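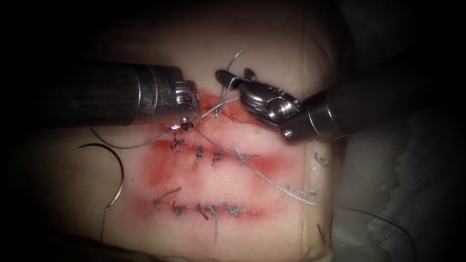

A written rule is worth having only if the person at the console can recall it without looking it up, according to the training lead at Menlow, who has spent two years revising the centre's code of practice for robotic suturing. The lead agreed to discuss the new edition, adopted in April, on condition that the post and not the person be named.

The code runs to 41 clauses, of which 9 are mandatory. "The rest are advice, and we mark them as advice," the lead said. "The earlier edition did not, and trainees treated everything as equally serious."

Most of the mandatory clauses deal with thread and needle. Both instrument tips must remain in view while a knot is tied. A needle that is not in use must be set down on the pad, where the operator can see it. Cut ends are to be cleared before the pad is signed off - a point on which Clirkance, the partner centre, had asked for firmer wording.

Asked whether interrupted stitches should still be taught first, the lead was in no doubt. "Each one stands alone. An assessor can fail one knot and pass the next, and the trainee can see why."

The question of records proved harder. Menlow logs every session in Fakoveo and keeps the last 500. Clirkance would prefer to keep them all. "We have not settled that," the lead said. "It goes to the Eze meeting, and until then each centre follows its own rule."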